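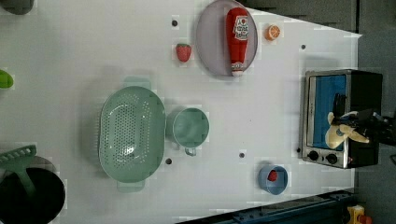 Toy kitchen items and toaster oven on the tabletop

LANDTHORPE MANUAL THERAPY GROUP
Clinical Practice Meeting, May
Minutes

Chair: Horacio Montecinos
Present: clinical leads from the Landthorpe and Domton sites; front desk lead, Domton
Apologies: Farías

1. Minutes of the previous meeting
Accepted with one correction. Under item 4, "lumbar" should read "thoracic."

2. Matters arising
Replacement face paper for the Domton tables has been delivered. The loose headpiece on table 3 at Landthorpe remains out of use pending the part.

3. Appointment volumes
Visits for the period to date: 3568 across both sites. Of these, 949 were at Domton. The report does not separate new patients from returning patients after a long gap. Front desk lead to add a separate code for patients not seen in the past two years.

4. Range-of-motion recording
Chart review found that neck rotation is entered in degrees at Landthorpe and as a percentage of expected range at Domton. The two cannot be compared when a patient changes site. Agreed: degrees only, left and right entered separately, measured seated. Three readings per side, middle value recorded. Existing charts will not be converted.

5. Gratari scheduling software
The recall list still includes patients who have been discharged. The supplier has been sent a list of affected records. Until a fix is received, the desk will check discharge status before calling. Chair asked that text reminders stay off for recall appointments.

6. Consent form
Revised wording for neck adjustment circulated before the meeting. Two changes requested: move the paragraph on soreness after treatment to page one, and replace "contraindicated" with "not advised." Farías to receive the marked copy for comment.

7. Other business
Domton treatment room 2 will be closed for one afternoon for floor repair. Bookings to move to room 1.

Actions
H. Montecinos: circulate the range-of-motion entry guide; send marked consent form to Farías.
Front desk lead: new visit code; discharge check on recall list.
Landthorpe lead: follow up on headpiece part.

Meeting closed 1:40 p.m.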